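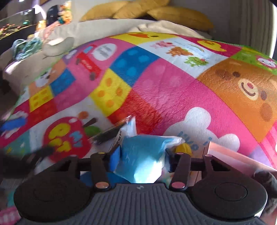 A crumpled light-blue packet over the play mat.

Cleaning a foam or vinyl play mat: which tips hold up

I have read a lot of advice on cleaning play mats, and most of it seems to come from people selling a spray. I tried the popular tips on two mats at home over one long April. Results were mixed.

Vinegar and water. Fine for light grime. It did nothing for crayon, whatever the comments say, and the smell hung on until the next day.

Baking soda paste. Overrated. It gets into the texture and you spend longer rinsing than you did scrubbing. I'd save it for one bad spot.

Dish soap, one small squirt in a bucket of warm water. Dull, cheap, and the one I still use. Wipe with a cloth that has been wrung out hard, then go over it again with plain water. Skip the second wipe and the mat turns tacky and picks up every hair in the house.
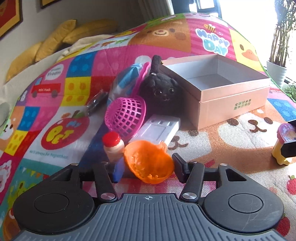 Special mat cleaners. Mairéad Ó Dubhghaill swears by hers. I borrowed the bottle, did half a mat with it and half with dish soap, and couldn't tell the halves apart.

Steam mops. No. The heat can lift a printed layer, and I have a curled corner to show for it.

Drying matters more than any cleaner. Stand the mat on edge over a chair and turn it after an hour. Rolled up damp, mine smelled like a gym bag in 2 days.

As for the "deep clean every 7 days" rule, I have yet to find out who made it up. Clean it when it's dirty.

Updated July 27, 2021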